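Ticket: Upstairs heat drops out overnight, boiler locks out by morning
Site: Arboleda house, upper unit
Opened by: tenant line
Assigned: Yung-ching Yau
Status: Closed, watch for repeat
Opened: January 1, 2022

Tenant called in early. No heat upstairs, downstairs still lukewarm. Hot water fine. Display on the boiler flashing the lockout light, reset button brought it back for a while and then out again. Same complaint came through in December and was closed as "thermostat batteries". Don't think it was the batteries.

Attachments on this ticket:
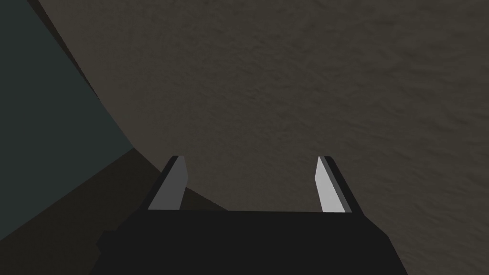
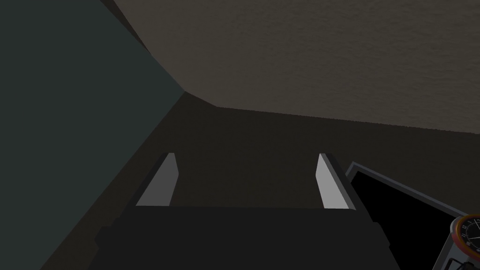
Gripper fingers open in both.

SETUP AT THE HOUSE

Gas boiler, sealed system, in the closet off the back hall. Two zones, up and down, each with its own zone valve. Thermostats are Holleo, the older kind with the slider on the side. Expansion tank hangs off the return. Fill valve and backflow on the cold line behind it, hard to get a hand in there. Condensate runs out through the wall in thin white pipe, more on that later.

Someone has written zone labels on masking tape. They are backwards. Valve marked UP feeds downstairs. Cost me a good while, so please read this before you go.

WHAT THE TENANT REPORTED

Heat okay in the evening. Bedrooms cold by the time they get up. Gurgling in the pipe behind the bathroom. Reset works, then it doesn't. They had been bleeding the upstairs radiators every few days and getting a lot of air out, which nobody put in the December ticket.

Asked if they topped up the pressure after bleeding. No. Didn't know they had to.

LOG

First visit, morning

Gauge reading way low, needle just off the pin. That would do it for the upstairs. Opened fill valve slowly, brought it up to the middle of the green. Bled upstairs radiators starting with the one nearest the boiler, bathroom last. Lot of air in the bathroom one. Topped up again.

Reset. Fired first try. Upstairs radiators warm top to bottom inside the hour. Hall radiator slow, opened the lockshield a quarter turn and it caught up.

Checked for leaks. Radiator valves all okay by hand and with a paper towel. Nothing under the boiler. Relief valve discharge pipe outside had a drip on the end of it. Noted, didn't chase it yet, should have.

Swapped thermostat batteries anyway. Told tenant to leave the heat alone and call if it locked out.

Same day, late

Tenant called. Locked out again. Pressure still okay this time, they read me the gauge over the phone. So the pressure was one problem and the lockout is maybe another one.

Asked them to put an ear to the boiler when it tries to start. Gurgling, they said, like a straw in a glass. That's condensate. Should of thought of it the first time with the weather we've had.

Second visit

Condensate pipe leaves the wall at knee height, runs along the outside of the building and drops to the drain. Long run, no insulation, and a sag in the middle where a clip has come away. Sag was frozen solid. Boiler can't drain, trap fills, it locks out. Thaws a little in the afternoon, comes back, freezes again overnight. Matches what the tenant said about evenings being fine.

Warm water over the pipe, NOT boiling, took a few goes. Heard it let go. Reset, fired, no gurgle.

Rehung the pipe with two new clips so it falls all the way. Foam sleeve on the whole outside run, taped the joints. It's the thin sleeve, all I had on the truck. Wants the thick outdoor stuff when Plumance has it in.

Then went back to the relief valve drip. Tapped the expansion tank, full sound all the way up. Pressed the air pin, got water out of it. Tank is gone. So heating comes on, no room for the water to expand, pressure goes up, relief valve opens, pressure is low when it cools down. Then the tenant bleeds it and it's lower still. That's the slow loss nobody could find.

Part ordered, same size as the old one.

Third visit

Tank changed. Isolated, drained down the boiler side only. Set the new tank charge with the hand pump before it went on. Don't skip this, they don't come set right for every house. Refilled, bled everything, ran both zones flat out.

Pressure went up a little hot and came back to where it started cold. Good.

Relief valve still weeping slightly after. They do that once they've lifted a few times, bit of grit on the seat. Turned the cap to flush it, twice. Stopped. If it starts again it needs replacing, don't keep flushing it.

CAUSE

More than one thing going on:

Failed expansion tank, losing pressure through the relief valve.
Radiators bled with no top up, making it worse.
Frozen condensate pipe, causing the morning lockouts.

Batteries had nothing to do with it. Please don't close a no-heat on batteries unless the thermostat is blank.

IF IT COMES BACK, CHECK IN THIS ORDER

1. Gauge, cold. Should be in the green. If low, top up and write down the reading before and after.
2. Discharge pipe outside. Any drip means relief valve, see above.
3. Condensate run. Feel along it for a cold hard spot. Look at the clips.
4. Zone valves. Remember the tape is wrong. I have put new labels on top but the old ones are still under there.
5. Thermostat last.

TENANT ADVICE GIVEN

Keep heat at a steady low setting overnight during hard frost, don't switch it off. Only bleed a radiator if it is cold at the top, and look at the gauge after. Shown how to use the fill valve, both handles, and to shut both. Left a note taped inside the closet door. Reset once only. If it locks out again, call us.

PARTS AND MATERIALS

Expansion tank, Dikum, like for like
Pipe clips, 2
Foam sleeve, off the truck
Thermostat batteries
Tape

Old tank taken away. Core of it weighed a ton, full of water, drain it outside next time and not down the stairs like I did.

FOLLOW UP

Called tenant 2 days after the tank went in. Heat fine up and down, no lockouts, gauge hasn't moved. Radiators quiet. Bathroom one ticks a bit when it warms up, that's the pipe on the floorboard and not a fault.

Called again at 6 days. Same. Closing.

Still open on our side: thick outdoor sleeve for the condensate run, and ask the owner if they want the pipe rerouted indoors. It could go to the washer drain, short run, would never freze again. Quote not sent yet.

Also somebody merge the December ticket into this one so the history is in one place.

YY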